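The Long Life of a Toy in a Lending Library

Nerys Eynon keeps the loan book for the Clona toy library on a clipboard by the door. It has 176 families in it, and most of them borrow something every couple of weeks. A membership costs $22 a year.

The library opened in December, in what used to be a shoe store. The fitting benches are still there, and parents sit on them to fill out forms. Loans run for 2 weeks and can be renewed once if no one else has asked for the item.

Train sets go out first, followed by marble runs and play kitchens. Board games do less well than Eynon expected. "People already own the ones they like," she said. "They come to us for the things that take up half a room."

Building blocks are the hardest to manage. They are lent by weight – a tub is put on a kitchen scale when it leaves and again when it comes back. A small loss is ignored. A large one gets a phone call, and the missing pieces are usually under a couch.

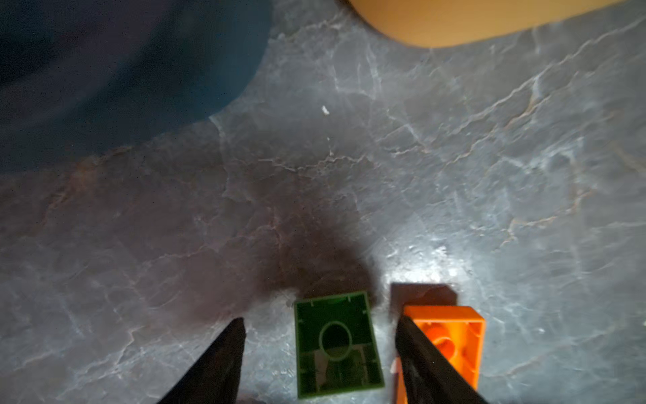
A green toy block, hollow side up, next to an orange one.

Kadir Kırmızıgül has two daughters and a small apartment. He joined after a birthday left the family with more toys than shelves. He gave away four bags and now borrows one large item at a time.

"They play with it harder because they know it goes back," he said. His older daughter picks the toy, and the younger one picks the next. There have been arguments about the order.

Cleaning takes up most of the work. Plastic pieces are washed in mesh bags and spread on towels overnight. Wood is wiped with a damp cloth. Stuffed animals are not accepted.

Saeed Tehrani repairs what he can on Thursday-style late shifts after his regular job, mostly battery doors and broken axles. He keeps a drawer of spare wheels sorted by width.

Rent is the open question. The lease runs for nearly a year more, and Eynon has started looking at a smaller space behind the post office. It has no front window, but it does have a sink.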